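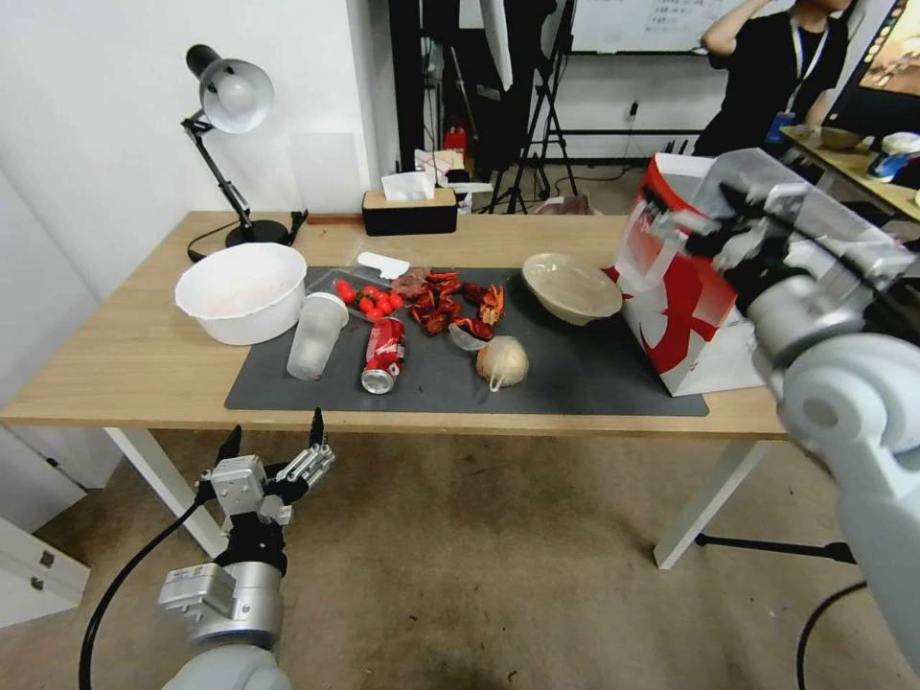 Temitope Haruna started the beans at four in the afternoon, which was late. Her aunt in Imley always put hers on before noon and let them go until the skins gave up.

The recipe was on the back of an envelope. It said two onions, palm oil, pepper, and then a word she couldn't read. She called her aunt.

"It starts with a C," she said.

"Crayfish. How could you forget crayfish?"

The Holanda market closed at six. She turned the burner down and walked over in the August heat, and the man there had one bag left behind the rice. He wanted three dollars for it. She paid.

When she got back her brother was standing at the stove with a spoon.

"They're hard," he said.

"They're not done."

He took another spoonful anyway - a bigger one - and went to find the salt.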